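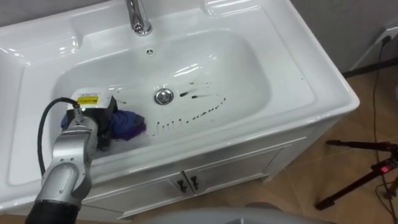

13 July 2024, in the evening

The washbasin again. I wanted to write only a few lines and go to bed, but Edeltraud Grube says that if I do not write things down on the same day I will lose half of them, and she is right, so I have made tea and I am sitting down properly.

We did 22 wipes today. I drove most of them myself with the remote handles, and Edeltraud took over after lunch when my left shoulder became stiff. Of the 22 we kept 19. One I spoiled by letting go of the cloth too early, one I stopped because I had to sneeze, and one was good but the recording had not been started. For the last one I have only myself to blame. I have now put a piece of tape on the desk with the word RECORD on it, in capital letters.

I am slowly learning how it feels to wipe with a hand that is not mine. At home I clean a sink without one thought. The fingers know how hard to press, and when the cloth folds under they open it again by themselves. With the remote handles I feel nothing from the bowl. I must look, and guess from the shape of the cloth how much I am pressing. When it bunches up against the wall of the bowl I am pressing too much, or in the wrong direction. This happened to me many times today on the left side, where the curve is steep. The violet cloth is softer than the old one and it crumples very easily. I like the colour, because against the white I can always find it.

The dark spots we make ourselves, with a little cold coffee and a drop of soy sauce, from a spoon. In the morning I made them too neatly, in a small round patch near the drain, and Edeltraud asked me if I have ever seen a dirty sink. So after that I shook the spoon. Some drops and some long streaks, and a tail of little dots that runs down to the front of the bowl. It is much more like the life. It is also much harder, as the small dots lie far from each other and I always want to forget one.

What I noticed today, and want to remember for the next session:

Start with the long smears and leave the dots for the second pass. When I start with the dots, I pull the colour of the smears over the clean part afterwards.

Go around the drain stopper and not over it. The cloth catches on the edge of the dome, and then the finger slips off.

Do not hurry the way back. I saw in the replay that my returning movements are twice as fast as the wiping, and if the robot learns from me, it will learn this impatience also.

Less soap. The foam covers the spots and then I do not know any more what I am cleaning.

In the afternoon there was a call with Segers, who want to see the whole bathroom job in November: basin, mirror, then the shelf. Edeltraud was polite, but after the call she walked once around the building. I think the basin can be ready. The mirror I do not want to think about yet. The people at Gokitz had much trouble with theirs, she told me, and they had been working on it for more than 10 weeks when they asked for help.

We had also a small quarrel, if this is the correct word, about whether I should repeat a wipe when I miss a spot. I was ashamed of the missed spots and wanted to throw these recordings away. Edeltraud says to keep them, and to go back and correct inside the same recording, so that the robot sees how one corrects a mistake. I said that then it learns from a bad teacher. She said every teacher she had was a bad teacher on some days. I did not agree at once, but we kept 2 of this kind and I will look at them again tomorrow with a fresh head.

My English is tired now, I notice it in the sentences. Still to do: wash the cloths, ask Puvo about the second pair of handles, bring my own coffee, for the coffee in the kitchen is now used up by the sink. And call Mother before nine o'clock, her time, I forgot it yesterday.

When I came home I cleaned my own washbasin, slowly, going around the stopper, and watched my hand the whole time. It pressed with the outer two fingers only. I had never noticed this.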